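Search articles Search Go
Last updated: April

Sorting Before Pressing: The Case for a Shorter Ironing Pile

In most small households the ironing is done wherever there is a socket and a level surface, and that is often the kitchen. The work is slowed less by the iron than by the state of the clothes when they reach it. A mixed heap has to be searched, turned over and shaken out once for every garment, and each pass adds creases to the pieces underneath.

Annick Bouvier, who runs the finishing room at the Petrauskas laundry, timed her own staff on this point over one week. They handled 227 garments. Sorted loads were pressed at a steady pace from start to finish. Unsorted loads went well for the first few pieces and then slowed, as heavier items were found late and the iron had to be reset.

Sort by heat, then by weight

Color matters in the wash. On the ironing surface the first division is by temperature. Synthetics and blends go first on a low setting, wool next, cotton and linen last. An iron heats quickly and cools slowly, so working upward avoids the wait. Within each group, place thick garments at the bottom and thin ones on top.

Hooded tops need separate treatment. The double layer of the hood holds moisture longer than the body does, and a hood folded into the heap will crease along its center line. Lift the garment by the hood, let the body hang, and set it aside to be pressed last in its group. Printed areas are turned to the inside before any heat is applied.

Arrange the space

Bouvier keeps 70 centimeters clear on the side of the pressing hand. The iron stands on its heel in that space, with the cord running away from the clothes. A fan set on the floor and tilted slightly upward moves warm air out of a narrow room, though its cord should not cross the walking route to the door.

Yaroslav Kravets, a textile technician, advises keeping the heap low and wide. Fabric at the bottom of a tall heap carries the weight of everything above it, and after 23 minutes the folds in light cotton are noticeably harder to remove.

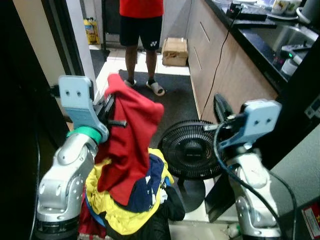

After pressing

Hang each garment for at least 2 minutes before folding. Warm fabric takes a new crease as readily as it gave up the old one. Knitwear is laid flat. Unplug the iron, leave it upright until cold, and empty any water from the tank before it goes back on the shelf.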